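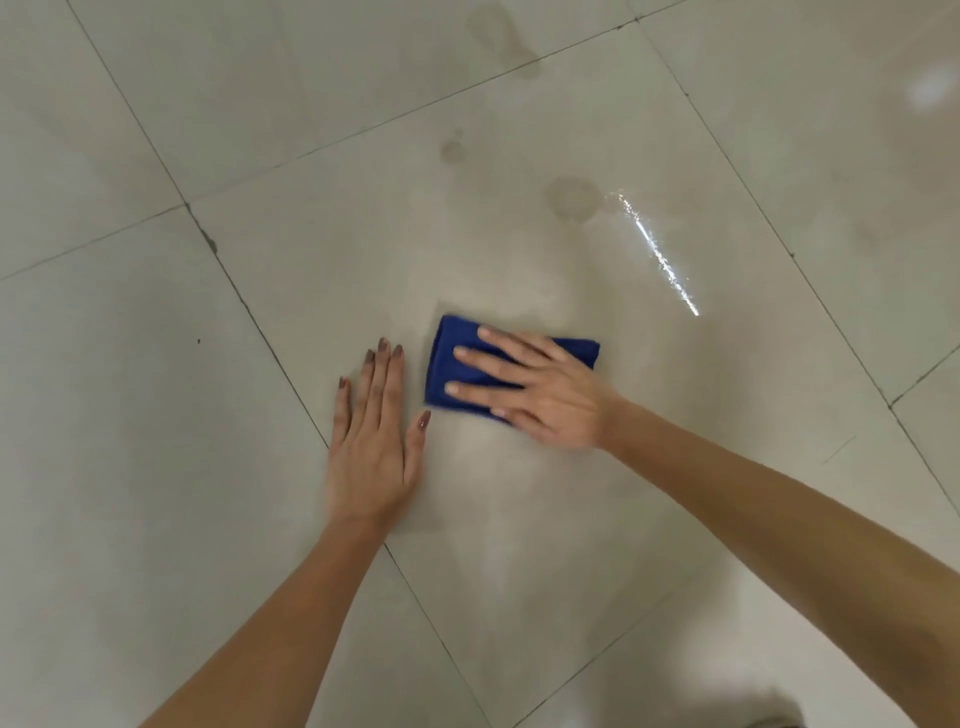
**Fundance compares two grippers and three head cameras on household floor wiping**

TIVVILLE, July – Fundance has finished a seven-week comparison of robot hardware for cleaning hard floors by hand with a cloth. The company tested two grippers, the three-finger Ko and the parallel-jaw Edex, with each of three head-mounted cameras.

The test used 481 wiping runs on glossy tile. Each setup was given a folded microfiber cloth and a tile with dried stains, and scored on how much of the stain was removed and how evenly the cloth was pressed down. People wiping the same kind of floor by hand set the baseline.

The Ko kept the cloth flat for longer and needed fewer regrips. The Edex picked the cloth up faster but tended to bunch it near the grout lines. Camera choice mattered most where light reflected off wet tile. Two of the three cameras lost track of stains close to glare, and the third did so less often at a lower exposure setting.

"We expected the gripper to decide most of the result," said Hiu-tung Yu, who led the tests at Fundance. "On a shiny floor the camera counted for just as much. We'll be running the Ko with the third camera from now on."

The next round will cover matte tile and sealed wood, with around 3,000 runs planned over 18 weeks. Controller settings will stay the same so that the results can be compared with the first round.

The full results table is available on request from the Fundance press office in Tivville.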